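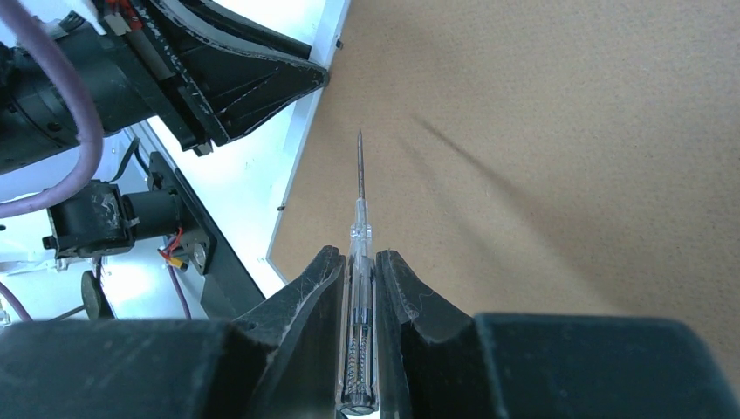 How many pairs of shoes do you need for a normal working week?

Three, in my case. One flat pair for the office, one pair of ankle boots for bad weather and one pair with a small heel for meetings.

I got to that number slowly. When I started at the Giltberg office I owned 27 pairs of shoes and wore maybe four of them. The rest sat in boxes on top of the closet. Some were a half size too small and I had bought them anyway, on sale, thinking they would stretch. They didn't.

The flats are black Muteo loafers. I have had them for two winters and they have been resoled once. They run narrow, so I went up half a size and added a thin insole. The leather was stiff for the first couple of weeks and I kept bandages in my desk drawer. They go with cropped pants and with most of my midi skirts, though I don't like them with anything that hits at the ankle.

The boots came from Mallet, the little store next to the bakery in Skekthorpe. They are dark brown with a side zipper and a low block heel. I walk about 2000 steps from the train to my building, and in February that means slush and road salt. I wipe them down with a damp cloth when I get in and leave them on the mat by the radiator, but not touching it. The zipper on the left one sticks a little – rubbing a candle along the teeth helped.

The heels are the pair I think about least. They are navy suede, not very high, and they live under my desk in a cotton bag. I wear them on Wednesday for the client meeting and then change back. I tried a pointed patent pair before these and could not get through a lunch in them.

Sandals are a separate problem. Our dress code says closed toes, so in July I wear the loafers with no-show socks, and I have not found a pair of those that stays on my heel. The ones with the silicone strip last five washes, if that. If you know a better kind, leave a comment.

I still have a few boxes to sort through, including some red slingbacks I wore to one wedding. Those might stay. Next post will be about winter coats, and whether the long gray one is worth having relined.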